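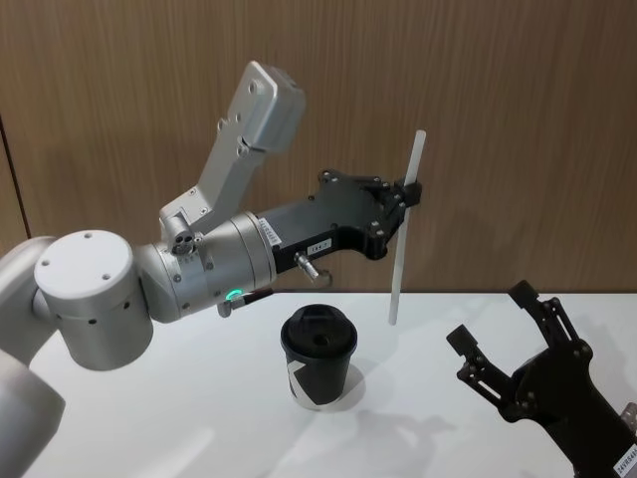

Section 6 covers the recording of demonstrations for the Nuninura learning system. Each demonstration, or episode, consists of one complete attempt at one task, performed by a trained operator on a two-arm station. Tasks are taken from the station task list, and only objects named on that list may be placed on the table. For the straw task, one gripper holds the straw nearly upright beside the lidded cup, and the second gripper stays open and clear of it until the operator begins the approach. The same procedure applies to every other task in the list unless the task sheet states otherwise.

6.1 Before recording

1. Confirm that the LED ring on the wrist of each arm is lit green. If it shows any other color, stop and refer to Section 2.
2. Wipe the table and remove items left from the previous task.
3. Open the Stiltov recorder and enter the operator name, task code and station number.
4. Move both arms to the start position.

CAUTION: Keep hands outside the work area while the arms are powered. Press the stop button before reaching in to reset an object.

6.2 Recording an episode

1. Press Record and wait for the tone.
2. Perform the task at a steady pace. Do not pause for longer than the limit given on the task sheet.
3. When the task is complete, release the object, return both arms to the start position and press Save.
4. Mark the episode Success, Partial or Failure.
5. Change the position of the objects before the next episode.

NOTE: Do not delete failed episodes. A dropped or bent straw is marked Failure and kept — the review team decides whether it is used.

6.3 Quotas and review

The target for each task is 1000 saved episodes. The April set for the straw task closed at 738, of which 461 were accepted on first review. Missing labels must be corrected by the operator before the set is sent to Grabowska for storage.

Questions about labels should be sent to Perrine Cordier. Faults in the arms or grippers are reported to Haf Prothero at Tergate.

Revised 14 December 2022

This site uses cookies to improve your experience. Accept all | Manage settings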